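Clutdale's repair shop is moving – and I for one am chuffed

I popped into the old Plokel building on my lunch break and can confirm the rumours are true. The Clutdale repair shop, which has spent 3 years squeezed into the back of the Karaki café, is getting its own front door in April!

If you've never been, you bring in your dead toaster or your wobbly chair, you buy a coffee (you don't have to, but the cheese scones are dangerous) and somebody helps you mend it. I took in my gran's old Rivetti mixer last winter expecting to be told to bin it, and I've made two birthday cakes with it since.

The trouble has always been space. Last year 423 things came through the door, and on a busy morning you'd have people queuing out past the bike racks with lamps under their arms. I once waited so long that I got through a whole paperback.
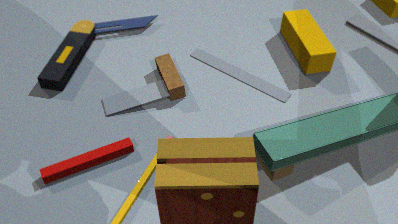
The new place has room for proper benches along the window side, plus a corner for sewing, which plenty of us have been moaning about for ages. There's a ramp at the side entrance too, so no more heaving pushchairs up the café step. Rent is being kept low for the first 3 years while the upstairs rooms are done up, and after that they'll have to see.

Money is still a bit tight. The shop is hoping some 100 of us will sign up as friends of the place before the move, and you can do that at the café counter or by dropping a form through the Plokel letterbox. I've done mine already.

Repairs carry on at the Karaki until the end of March, mornings only, doors open at half past nine. Bring the plug and any loose bits with you in a bag, and get there early if you want a seat – I'll be the one by the radiator with a broken hairdryer and a scone.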